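Stitches and small wounds at home: your questions
Brillard Day Clinic, Kaltelville
Last changed: Sep 24, 2020

These are the questions which patients ask us most often on the telephone in the first two weeks. The answers are for adults who had a small operation with stitches in the skin. If your surgeon has written something different on your blue sheet, please follow the blue sheet.

Who wrote these answers?

Ilse Voß, wound nurse at the clinic, together with the two ward doctors. English is not the first language of any of us. If one sentence is not clear to you, please ring and ask before you try something at home. The number of the wound room is on the front of your blue sheet, and the extension is 113.

When may I have a shower?

In most cases after 48 hours. Let the water run over the wound from above, do not point the shower head directly at it, and keep it short. Afterwards press a clean towel softly on the skin. Do not rub. If you have a waterproof plaster from us (the brand is Evik, in the green packet), you may shower already on the first evening, as long as all four sides of the plaster are sticking well.

And a bath? Or the swimming pool?

No bath, pool, lake or sauna until the stitches are out and the skin is fully closed. We know that in summer this is hard. A cold cloth on the neck and the wrists helps quite a lot.

How often do I change the plaster?

The first plaster stays on for two days, if it is clean and it sticks. After this, once a day is enough for most people. You must change it at once when it is wet, dirty or loose. Wash your hands before and also after. Many patients forget the second time.

Pull the plaster off slowly and along the skin, not straight up in the air. When it does not want to come, make the edge wet with lukewarm water and wait for a few minutes.

My wound is red at the edges. Is it infected?

Not necessarily. A narrow pink or red line along the stitches is normal in the first days. Also a little swelling is normal, and a feeling like a bruise. On darker skin the change of colour can be difficult to see, so please pay attention more to warmth, pain and swelling.

Ring us the same day if:
the redness becomes wider from one day to the next
the skin around the wound feels hot
yellow or green liquid comes out, or there is a bad smell
the pain becomes stronger after the third day and not weaker
you have fever or you are shivering

Some patients draw the edge of the redness on the skin with a ballpoint pen, so that they can compare in the morning. This is a good idea and does no harm.

It is bleeding. What must I do?

Sit down, put a clean folded cloth on the wound and press firmly for ten minutes by the clock. Please do not lift the cloth every minute to look. If it is a leg or an arm, hold it up high. A few drops on the plaster in the first night are nothing special. If it still bleeds after the ten minutes, press for ten minutes more, and ring us while you are doing it. If the blood is running fast or you feel faint, call the emergency number directly and do not drive yourself.

What kind of thread do I have?

It is written on your blue sheet in the line "Suture". There are two big families. The first one disappears by itself in the body, after some weeks or months, depending on the material. The second one stays as it is and must be taken out by us. Dark threads are easier to see, especially when the hair around the wound is growing back. Pale threads are often used under the skin, where you will not see them at all. The colour alone does not tell you if the thread will dissolve, so please don't guess from the colour.

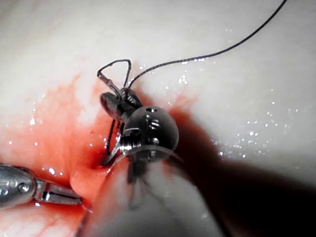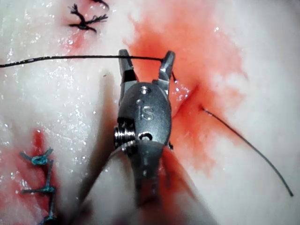
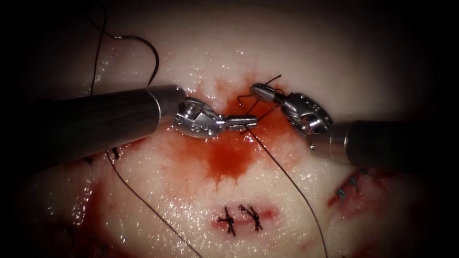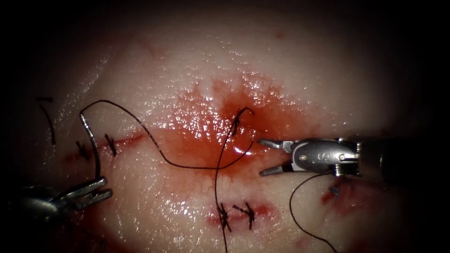 When do the stitches come out?

It depends on the place on the body. On the face we take them out early, usually after five to seven days. On the arms, the belly and the scalp it takes between seven and fourteen days, and on the back, the hands, the feet and over a joint it can be two weeks or a little longer. Your date is on the blue sheet. One day later is no problem. One week later is a problem, then the skin begins to grow around the thread and taking it out is less pleasant.

Can I take them out by myself?

We ask you not to do it. Every year a few people try with nail scissors and afterwards they come to us with a piece of thread still inside. The appointment in the wound room costs you nothing extra, it belongs to the operation.

Does it hurt when they come out?

Most people say that it pinches for a second. Tell us if you are nervous and you may lie down. You may eat normally before, please do.

One end of the thread is sticking out and scratches me. May I cut it?

Leave it. Put a small piece of gauze between the thread and your clothes. If the end belongs to a thread that dissolves, it will fall off one day, often in the shower, without any notice.

One stitch has opened. Is this an emergency?

If the skin is still closed at this place, no. Cover it, do not pull on it, and ring us in the opening hours. If the edges are standing apart, come the same day. After the clinic is closed you go to the evening practice in the Palumbo building, second floor, room 47. They have access to our letters if you bring your blue sheet, without the sheet it goes much slower.

How much sport can I do?

Walking from the first day, and we are even happy if you do it. For everything which pulls on the wound you should wait until one week after the stitches are out, for a wound on the belly longer. Ask yourself which movement stretches the skin at exactly this place. For a wound on the shoulder blade, cycling may be allowed and hanging out the washing not.

Lifting: nothing heavier than a full kettle with the operated arm in the first week. Young parents always ask about the baby. Sit down first and let somebody put the baby on your lap.

May I drive?

Not on the day of the operation, and not as long as you take strong painkillers. After this, you may drive when you can brake hard and turn the steering wheel without holding back from pain. Please ask also your insurance company, the rules are not the same everywhere.

Which painkiller is allowed?

Take only what is on your sheet, and not more than is written there. Do not add a second medicine from your cupboard before you have asked us or your pharmacist, also when it is one that you buy without prescription. If you take blood thinners, this is specially important.

It itches terribly.

We believe you. Itching often comes in the second week and it is part of the healing. Do not scratch and do not put powder on it. You can press the flat hand on the plaster, or hold something cool, wrapped in a towel, next to the wound for a short time. If there is a rash exactly in the shape of the plaster, you perhaps don't tolerate the glue. Ring us and we give you another kind.

Do I need a cream?

On the open wound, no cream, no honey, no grandmother's recipe with onions. When the stitches are out and the skin is completely closed, a simple cream without perfume is fine. Massage the scar with it two times in a day, with small circles. You don't need to buy the expensive scar gels, although you may if you like them.

How long will the scar be visible?

A new scar is red or dark and a little hard for several months. It often needs a year or more until it is pale and flat. Keep the sun away from it in the first year, with clothes or with a high sun protection. If you were operated in winter, remember this in May, when the first warm days come and all people sit outside with short sleeves.

Can I smoke?

Wounds of smokers heal slower and become infected more often. If you can stop only for these weeks, it is already useful. We can give you the address of a stop-smoking course in Kaltelville, it is in the evening and there is also one in French.

Where can I park when I come for the stitches?

There are 3 free places behind the clinic, entrance from the side street, for a maximum of one hour. They are mostly full before ten o'clock. The bus stops in front of the main door.

I have lost my blue sheet.

Ring extension 113 and have your date of birth ready. We print a new one and you can fetch it at the reception, or we send it by post. By e-mail we are not allowed to send it.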